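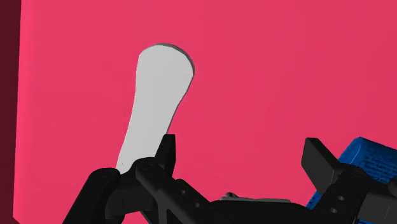

July - casein reds for Skistalside, second round

Picking up from the last entry. The first round of casein boards dusted off on a dry thumb, all of them, including the one I had hopes for. Reginald thinks the binder was old. I think the lime was. We agreed to change both and stop arguing, with the drawback that if this round works we won't know who was right.

What the job needs: a flat pink-red for the stair hall, no sheen, close to the patch we uncovered behind the newel paneling. That patch is the only piece of the old finish that hasn't been washed or overpainted. Yee-man's note on it says the red sits on a white ground and there is a thin yellowish layer over part of it, probably a later size or varnish. So the color we see there is a bit warmer than what was first put up. She wants us to match what was there under the yellow. The owners have been looking at the patch as it is for a year and may want that instead. To be settled before we mix anything in quantity.

Stock used

Quark from the dairy, low fat, drained overnight in cloth. Slaked lime putty from the new tub (the old tub is marked and pushed to the back, do not use, it has a crust on it and smells of nothing). Chalk, the fine grade. Red earth from the Famomlow bag. A little of the blue-leaning iron red from the small jar, which is nearly gone. Titanium white only on the last boards. Tap water.

The Famomlow red is a different batch from the spring one. Dry, in the jar lid, it looks the same. Mulled in water and brushed out next to the old batch it is browner. I've put both swatches on the inside back cover of this book with the bag labels. Anyone ordering more should look at those first.

Binder

Drained quark weighed after pressing, then lime putty worked in with the flat spatula until it goes from curds to a glassy paste. It took longer than last time. I kept going past the point where I would normally quit and it did clear in the end, with a few stubborn grains that I strained out through a stocking. Let it stand 30 minutes, then thinned with water to the thickness of cream.

The smell is the usual one. If it smells like a barn it's fine, if it smells like a drain it isn't.

It keeps poorly. I left a jar of the first batch on the bench over lunch with the sun on it and by three o'clock it had thickened to something you could cut. Put it in the cold room between coats, and make no more than you can use the same day. I know this, it's written in this book at least once already in my own handwriting.

Pigment

Soaked the red overnight under a finger of water and poured off what floated. Mulled on the glass slab in small lots. The chalk went in dry and made lumps, so for the later boards I soaked that as well. Soaked chalk is the way to do it. The boards with dry chalk have small white points all over them that you can see when you get the light low across the surface, and brushing them harder only drags them into streaks.

Adding the blue-leaning red brings it over to pink very fast. The first board with it was past the patch before I'd finished stirring. After that I added it as a thin slurry from a dropper bottle and wrote down the drops on the back of each board.

Boards

All on the lime plaster offcuts left from the Chiu kitchen, sanded and wiped. Each board dampened with the wide brush before the first coat, except where noted. 13 boards in this round. I'll only write up the ones worth knowing about. The rest are in the rack with their mixes penciled on the back.

Board A. Red earth, chalk, binder, nothing else. Dried much lighter than it went on, as expected. Too orange. No dusting on a dry thumb, faint color on a wet one. Good hard surface. If the color had been right I would have stopped there.

Board B. Same as A with the plaster left dry. Went on badly, the plaster pulled the water out faster than I could brush, and there are lap marks all down it. It dusts at the edges. Dampen the wall. Reginald wanted to see it for himself so I've kept it.

Board D. First one with the blue-leaning red. Too much. In daylight it looks like candy, and under the yard lamp it goes nearly purple. Kept as the far end of the range.

Board F. Half the pink slurry of D, soaked chalk. Close. Held against the patch in the morning it was slightly cold, in the afternoon I couldn't separate them. Two coats, the second put on when the first was dry to the back of the hand. No streaks. Wet thumb takes off almost nothing.

Board G. As F with a spoon of titanium white in place of part of the chalk. Covers in one coat and looks dead. It has the evenness of a store-bought paint, and the hall shouldn't look like that. Yee-man asked for it as a comparison, since the contractor is bound to suggest it.

Board H. As F, with a few drops of boiled linseed oil beaten into the binder. Brushes out beautifully. Darker, and there is a slight sheen when you look along it. It would be tougher around the handrail, where people put their hands, but the sheen shows up next to F even from across the shop. I suppose we could use it only below the rail. I don't like having two surfaces on one wall and I expect the join would show more every year.

Board K. F again, made from the binder that had stood overnight in the cold room. Looked the same going on. Dusts badly. This is the most useful board of the lot. I had been assuming cold storage bought us a second day and it doesn't. Same day only.

Drying

Slow. The shop was damp all week and the boards nearest the door stayed dark for a long while after the ones on the upper rack had turned. I had the hygrometer on the shelf above the sink, 67 percent most of the time I looked at it. Skistalside will be no drier than that on the north side, with the hall doors opening straight on to the porch. We need to leave more time between coats than the Clarari leaflet says, and whoever is on the stairs should not trust the look of the wall. It turns light at the surface first. Use the back of the hand, low down near the baseboard where it dries last.

The windows in the shop were shut for most of it on account of the saw next door. I opened them for the last four boards and couldn't see a difference.

Brushes

The wide limewash brush shed hairs for the first few boards and then settled down. The oval one is better for corners and for the awkward piece under the landing, but it holds less and you have to keep going back to the bucket, so you lose the wet edge. On a wall that size it needs two people, one on the wide brush and one following with the oval. Not one person doing both. I tried it on the big offcut and had a lap mark by the second pass.

Lime eats the bristles. Rinse, then a splash of vinegar in the rinse water, then rinse again. Gloves. I have a raw patch on my right thumb from testing boards without them.

Color under different light

Took A, F and H over to the house and leaned them on the stairs at nine in the morning and again at four. The hall is lit from the side and the color changes more between those two times than it does between F and H. By lamp all three go brown. F holds its pink the longest. Yee-man prefers F. Reginald prefers F but says it needs a little more red earth, and he may be right, it did look thin beside the dark paneling. The owners weren't home, so the boards are still there, standing on the third step with a note. Please nobody tidy them into the porch.

There is a lot more wall in that hall than I'd remembered. I had measured it from the drawing and the drawing leaves out the return behind the stair. Adjust the pigment order before it goes in.

To do

Make board F again from scratch, by weight, without looking at the drops on the back of the first one, and see if it comes out the same. If it doesn't then the recipe isn't written down properly.

One more with extra red earth for Reginald.

Order the blue-leaning red. Ask whether it's the same source as the small jar, and get a sample before the full amount.

Ask the dairy if they can do a larger tub of the low-fat quark, and which mornings. It has to be fresh.

Test patch on the real wall, behind where the coat hooks go, 2 coats, left for a week before anyone touches it. The plaster there has been patched with something hard and gray and I'd like to know now if the paint takes to it differently.

Throw out the old lime tub. R. wants a cupful kept back so he can try it with fresh quark on an offcut and find out. Fine, but it goes in a labeled jar.

Clean the stocking or get another one.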